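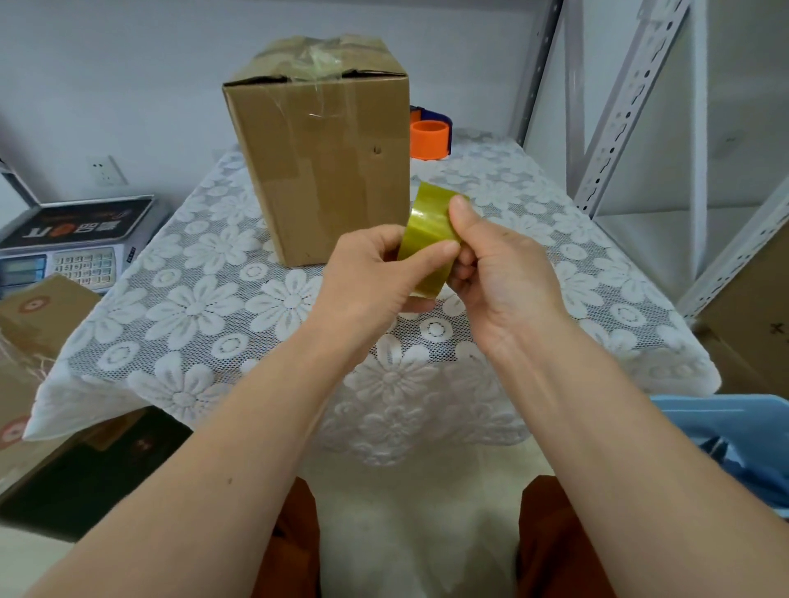 Home | What we do | Costs and planning | Case notes | Contact

About Flondholm

Flondholm helps small packing and dispatch businesses decide what equipment to buy, when to buy it and how much to set aside. We work with firms that still pack mostly by hand: a table, a scale, a shelf of boxes and a roll of tape. Most of our clients have fewer than 12 people.

We don't sell machines and we take no commission from anyone who does. Clients pay us a fixed fee for a written plan. If the plan says to spend nothing this year, the fee is the same.

How we started

Skye Rennie ran the dispatch side of a mail-order business in Zolelton and was asked to put together a budget for a robot arm to close and tape cartons. The quotes she got covered the arm and very little else. Guarding, floor work, training, spare grippers and the first year of servicing all came in later, on separate invoices. She kept a spreadsheet of what had been missed and other firms began asking for copies.

Manikandan Kaimal joined the following September. He had spent his working life installing and repairing packaging lines and knew which parts wear out first. He now does all our site visits.

What we do

A plan normally begins with two days at the packing bench. We time the jobs as they are done, including the ones that don't appear on any job sheet, such as finding the end of the tape, going over a top that hasn't held, or weighing a parcel a second time when the label is wrong. Taping is usually the first thing owners want to automate. In a lot of small rooms it comes out third or fourth on our list, behind box sizes and the layout of the shelving.

We then price three routes: keep packing by hand with better tools, buy a semi-automatic carton sealer, or put in a robot cell. Each is costed over five years, with power, consumables, servicing and staff time included. Soft or uneven cartons and reused boxes are priced separately, as they cause most of the stoppages.

So far we have written 169 plans. Some 12 of those ended with a robot being ordered.

The Laing worksheet

Our budget worksheet is called Laing, after the street where we had our first office. It is free to download and has a tab for each of the three routes. The Gorka tab, added last year, is for firms thinking about leasing. Please read the notes on the first tab before you fill in the rest. Leave the contingency line as it is unless you have written quotes for everything.

Fees

Worksheet review by email: £399
Site visit and full plan: £652, plus travel outside Zolelton

Page last checked 13/03/2021.

Comments (3)

parcelshed: Does the worksheet work in LibreOffice? The leasing tab shows errors for me.

Skye Rennie: It should do. Download it again please, the old copy had a broken link between tabs.

Denholm Candles: We had the visit in the autumn. Bought a second bench and a decent tape gun, and have put the robot off for two years. Would have liked more on insurance in the plan.

This website uses cookies to remember your settings. Accept | Manage cookies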